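Maricel Pascual Wants You to Buy Fewer Clothes

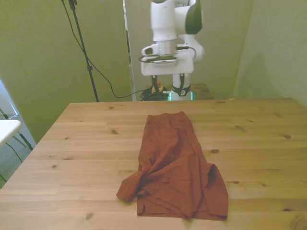 Rust-brown fabric on a pine table.

I got to Maricel Pascual's place with a coffee in each hand and a hole in my sweater, and guess which one she noticed first. "Give me that before you leave," she said. "The sweater, I mean. Well, the coffee too."

Maricel runs Gralwood, a mending shop with 2 sewing machines and a waiting list that goes back to December. She used to buy for a clothing chain and says she can't walk through a mall now without turning things inside out to look at the stitching (I tried it on the way home and got a few looks).

So how did it start? "With my own closet," she told me. "I counted 300 pieces. Three hundred! And I was wearing the same pair of jeans every day."

She gave most of it away, kept what she liked and learned to fix it from her neighbor Kathleen Ó Riain, who had sewn curtains for a living. The first hem was a disaster. "One leg came out shorter than the other. Kathleen laughed so hard she had to sit down."

Last year the shop took in 620 repairs, mostly zippers, cuffs and the inside thighs of jeans. I asked whether people really pay to have a cheap T-shirt fixed, and she said they do, all the time. "It's the one they slept in at college, or it was their dad's. I'm not going to tell them what it's worth."

My big question was what I should own if I can't sew at all. She wants me to have needles, a decent pair of scissors and black, white and navy thread, and to learn how to put a button back on. "Wash things cold and hang them up. Your dryer is eating your clothes!"

She's hoping to start Saturday classes in the spring, once she finds more chairs. My sweater will be ready in 3 weeks.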